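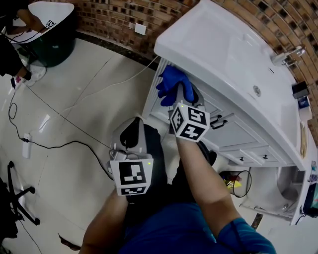
Losden House Owners Association
Minutes of the Regular Meeting
Aug 7, 2024, ground floor meeting room

Present: Thomas Gentile (chair), Osvaldo Mancuso (minutes), Tullio Grasso, Evaristo Morelli, owners as listed on the sign-in sheet
Also present: Dalibor Ševčík, Orel Plumbing
Apologies: owners of 2C and 5A

The meeting was called to order at 6:35 p.m. A quorum was confirmed from the sign-in sheet and proxies.

1. Minutes of the last meeting

One correction. Under "Roof," the second sentence should say the north gutter, not the south gutter. Minutes approved as corrected.

2. Riser replacement

Mr. Ševčík reported on the west stack. The old galvanized supply lines have been taken out from the basement to the third floor and replaced with copper. The fourth and fifth floors are still on the old line. He expects to start on four once the new shutoff valves come in. The supplier first sent the wrong size and these went back.

He said the drain stack is in better shape than the supply lines. The camera inspection showed scale in the horizontal run under the laundry room but no cracks. He recommended cleaning that run and leaving the vertical pipe alone for now.

The owner of 3B asked why the hot water in her bathroom takes longer to arrive than it did before the work. Mr. Ševčík said the balancing valve on the return line has not been set yet and will not be until all five floors are connected. He will set it for the lower floors temporarily if she still has trouble next week.

Mr. Morelli asked about the access panels. Under the contract, Orel cuts the wall behind or beside each vanity, makes the connection, and closes the opening with a removable panel. Paint and tile are up to the owner. Several owners said this was not clear in the first notice. Mr. Gentile agreed and will send a new notice with the contract wording copied in full.

There was a long discussion on tile. The owner of 4D has original tile and does not want it cut. Mr. Ševčík looked at the unit last month and thinks he can come through from the hall closet, which shares the wall. This adds a day of work. The question was who pays for the extra day.

Mr. Grasso's view was that the association should pay, as the pipe is common property and the route is the association's choice. Mr. Morelli's view was that the contract route is through the bathroom and an owner who wants another one should cover the difference. The owner of 4D offered to pay half.

Motion (Grasso, seconded by Mancuso): where an owner asks for a different access route and the contractor agrees it can be done, the association and the owner split the added labor evenly, up to $710 from the association for any one unit. Carried, with Mr. Morelli opposed.

3. Water shutoffs

Shutoffs for the fourth floor will run from 9 a.m. to 4 p.m. on working days. Notices go up in the elevator and by the mailboxes two days ahead. Owners asked for email as well. Mr. Mancuso will send the emails but needs current addresses for 1A, 2D and 5C.

The owner of 2B works nights and sleeps during the day. She asked that the crew not store pipe on the second floor landing, where it gets moved early in the morning. Mr. Ševčík said it will go to the basement.

Owners are asked to do the following before the crew comes to their unit:

Empty the cabinet under the bathroom sink.
Leave the door to the bathroom open and keep pets in another room.
Tell Mr. Mancuso about any shutoff valve that is stuck or leaking.
After the water is back on, run the cold tap first with the aerator off until it is clear.

The owner of 1B said her aerator was full of grit after the July shutoff. She cleaned it herself and the flow is back to normal. Mr. Ševčík said toilets and washing machines have small screens that can clog the same way, and that owners with slow-filling tanks should look there first.

Mr. Ševčík left the meeting at 7:20 p.m.

4. Money

Mr. Grasso went over the figures. The second payment to Orel was made on completion of the third floor. The third is due when the fifth floor is connected. The contingency has been used once, for $524, when a section of basement ceiling had to be opened to reach a valve that was not on the drawings. The receipt is in the binder.

He expects the project to finish within the budget if the tile question stays limited to one or two units. He does not expect a special assessment. Mr. Morelli asked that this be written as an expectation and not a promise. So noted.

Two owners are behind on monthly dues. Mr. Gentile has spoken with both, and one has agreed to a payment plan. Names were not discussed in open meeting.

5. Bathroom fans

Carried over from the last meeting. Three units on the east side report damp on the bathroom ceiling. Mr. Morelli checked the shared duct from the roof and found the damper stuck almost closed. He freed it, but it does not stay open on its own. He has a quote from Kazemi Heating and Air to replace it and is waiting for a second one.

The owner of 5D asked whether she could put in a stronger fan in the meantime. Mr. Morelli advised against it. A strong fan on a shared duct can push air into the units below. She will wait for the damper.

Action: Mr. Morelli to bring both quotes to the next meeting.

6. Laundry room

The left dryer is still out of order. The service company, Varik, came once and ordered a drum belt. Mr. Mancuso has called twice since and was told the part is on its way. If it is not fixed by the end of the month, he will ask for a credit on the service fee.

An owner asked that people take lint and empty detergent bottles with them. A sign was suggested. Mr. Gentile pointed out that there is a sign now, behind the door, where it cannot be read when the door is open. It will be moved to the wall above the folding table.

The drain cleaning mentioned under item 2 will close the laundry room for one day. Date to follow.

7. Bike storage

There are 18 hooks in the bike room and more bikes than hooks. Mr. Grasso proposed tagging every bike and removing those not claimed by the end of the tagging period. Owners were in favor but wanted more time than he had suggested, as some people are away for the summer. Tags will go on in September and stay on until December. Unclaimed bikes will go to the repair shop on the corner, which has said it will take them.

The owner of 3A asked if children's bikes could be hung two to a hook. No objection.

The yearly fee for a hook was set at $80 some years ago and has not been collected from everyone. Mr. Grasso will compare the list of names against payments. No change to the fee was proposed.

8. Front door

The closer on the front door is slamming again. It was adjusted in the spring. Mr. Morelli thinks oil is leaking from the cylinder and that it needs a new one. Approved without a vote as routine maintenance.

The keypad code will change on the first of next month. The new code will be given out on paper, under doors, and not by email.

9. Other business

The owner of 2A asked whether the association has a rule on short-term rentals. It does, in section six of the house rules, with a minimum stay of thirty days. She asked for a copy of the rules. Mr. Mancuso will send one.

The owner of 5B reported that the light on the stairs between four and five goes off too soon. The timer will be checked.

The owner of 1C asked about planting in the side bed. She has some ferns to give away and would like to put them in before the fall. Agreed, provided the cleanout cap near the wall is kept clear.

Action list

Gentile: revised notice on access panels and wall repair; move laundry sign.
Mancuso: shutoff emails; follow up on dryer; copy of house rules to 2A.
Grasso: bike tags; check hook payments; record the cost-sharing motion in the project file.
Morelli: second damper quote; door closer; stair timer.

The next meeting will be held once the fourth floor is connected. Date to be posted by the mailboxes.

Adjourned at 8:15 p.m.

Minutes taken by Osvaldo Mancuso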